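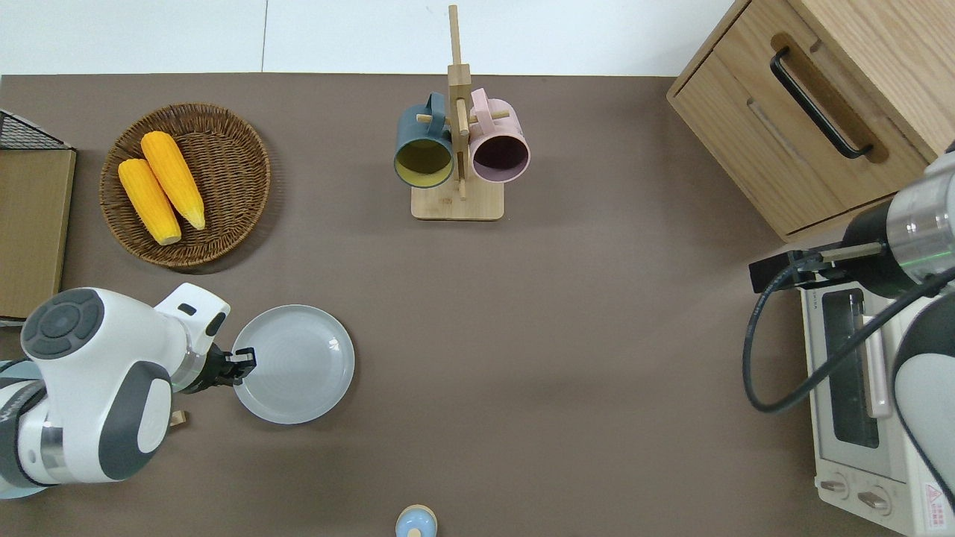 One gripper on the rim of the gray plate, the other arm reaching in over the toaster oven.

Home | Reviews | Benches and Cells | Parts | Contact

Stulura Two-Arm Bench Kit, reviewed after nine weeks
By Isabelle Zacharias
16 June 2023

Print this page | E-mail this page

The Stulura is a bench kit from Vachon for people who already own two small arms and want them on one table. You get the base plates, the cable clips, a pair of finger sets for the grippers, and a setup manual. You don't get the arms, the table or anything to put on the table. We run ours at the Nemham shop as a kitchen cell, mostly dishes and mugs, and I have looked after it from the first day.

Setting up

Ramesh Jaiswal and I did the install in one afternoon. The base plates go along the back edge of the table with six bolts each. The template that marks the holes is paper, and it stretched when we taped it down, so we measured again with a steel rule. I would do that from the start.

Both arms went on without trouble. Leveling took longer than bolting. The manual says to level each base separately, then check one against the other with a straightedge, and the second check is the one that found our error. The left base was low at the front. A thin shim fixed it.

Cable routing is the weak part of the manual. It shows the cables pulled tight to the arm. When we did it that way, the wrist connector took the strain whenever the arm reached across the table. We took the clips off and left a loop at each bend, which has been fine. Joar Halvorsen has the same kit at Undden and ended up with the same loops.

We lay the table out the same way each morning: toaster oven on one side, dish rack at the back, mug tree in the middle, corn in its basket beside it. Plates are a good test of alignment. A gripper that is slightly off will still pick up a mug, but on a plate rim you notice it at once.

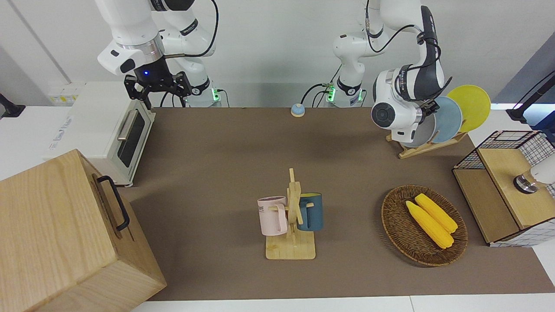
Weekly care

The list in the manual is short and I have added to it.

- Wipe the fingers with a damp cloth and let them dry before power-up.
- Check the base bolts with a torque wrench. Ours moved a little in the first two weeks and have stayed put after that.
- Run each wrist through its full turn by hand with the power off, and watch the cable while you do it.
- Clean under the dish rack. Crumbs from the toaster oven end up there.
- Close both fingers on a flat gauge and look for a gap.

The whole thing takes me less than half an hour. Magdy Abdel Rahman does it when I am away and works from the same sheet.

Repairs so far

We have had one real fault. A finger pad on the left gripper came loose at the tip and began to drag on plates in the rack. The replacement set costs $79, and you have to buy the full set even if only one pad has failed. Swapping it is easy: two screws per finger, a new pad, then repeat the closing check. The screws are small and the driver in the kit is a poor fit, so use your own.

After any finger change, redo the rack positions. I skipped this once and the arm came in too low on the front plate. It takes nine minutes with the rack clamped, longer if you let it slide. 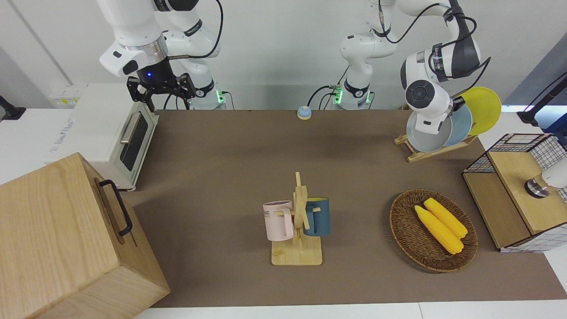

Left gripper at the edge of the gray plate, first in the rack, with the blue and yellow plates behind it.

What I would change

A metal drilling template, single pads sold separately, and a better page on cables. Ravinder Lapointe at Vachon told me a revised manual is due in July, and I will update this review when I have read it.

Would I buy it again?

Yes, for a bench that stays in one place. The bases are solid and the arms have kept their alignment. If you move your table often, you will be leveling every time, and a cart with built-in mounts would suit you better.

Rating: 6 out of 9 on our usual scale. I took points off for the manual and the price of the pads.

This site uses cookies to remember your settings. Accept | Decline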